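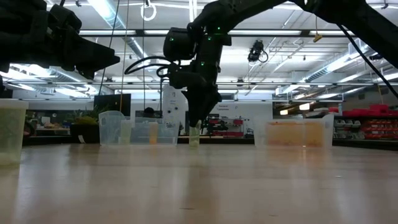

Pivstead Sticker and Flier Removal Kit

I put the first one of these together on my kitchen counter after a Saturday morning walk when I found eleven hate group stickers between my front door and the bus stop. I had a house key and a lot of anger with me, and the key snapped on the third pole. So I started buying scrapers, and solvents, and more scrapers, and the kit you can order on this page is what was left once I'd thrown out everything that didn't work (there was a lot of that, my garage can vouch for me).

It's made for block clubs, tenant groups, small business districts and anybody else who is tired of waiting nine days for the city to send a truck. We sell plenty to schools too, and to one very determined bowling league.

What's in the pouch

One long-handled Matić scraper with a 2 inch steel blade
Ten spare blades in a snap case
Two plastic blades for painted signs and car doors
One bottle of Prarix citrus gel
Cut-resistant gloves, one pair, medium or large
A dozen resealable evidence sleeves
A pad of log cards and a grease pencil
Zippered belt pouch, dark gray

Please wear the gloves! I know it's a piece of paper on a pole. Some of these groups hide razor blades behind their stickers, and I have a scar on my left thumb that I'd love to be the last one any of us gets. Slide the scraper in from the side and keep your other hand well away.

About the gel

I tried a bunch of removers and kept coming back to Prarix. Brush it on, wait four minutes, scrape. On galvanized poles it takes everything off. On powder-coated bus shelters it leaves a faint shadow that you can wipe down with dish soap, and on raw brick I'd skip it completely – it soaks in and you end up with a greasy patch that outlives the sticker. It smells like oranges for an hour or so. My dog hates it.

Wheat-pasted fliers are another story. You don't need gel for those at all, just a spray bottle of warm water and some patience.

The log cards

This is the part I'm proudest of. Siham Lahlou designed them after our first summer, when we had a shoebox of torn stickers and no clue where any of them came from. There's a line for the cross streets, the time, the surface, whatever slogan or web address was printed on it, and a box to check if you took a photo before you scraped. Always take the photo first. If there's a threat against a person or a building, leave it up, call the police, and let them see it where it is.

Edit Simon used a stack of these cards in June to show her city council that the fliers on her side of town were going up along a single bus route. They'd been told it was a handful of pranks. She had 186 cards.

Price and sizes

The single kit is $93. The block club box is $640 and has eight kits plus a half gallon of gel to share, and I'll throw in extra log cards if you ask. Refills are sold separately on the parts page. We ship from Dellex, our warehouse people, usually in three business days. The gel can't go by air, so Alaska and Hawaii orders come without it for now (sorry, I'm working on it).

What people ask me

Is it legal? Depends on where the thing is stuck. Most towns I've dealt with are glad to have fliers taken off public poles, but call your public works office first, and get a yes from the owner before you touch private property. Utility poles usually belong to the power company.

Can kids help? With the log cards, sure. I wouldn't hand them a blade.

Does the scraper fit in carry-on bags? No, and Boris Ivanov would like his back from airport security.

Returns are fine within 60 days, even if you've used it, as long as the blades are back in their case. Write to me through the order form and I'll answer in the evening, once the packing's done.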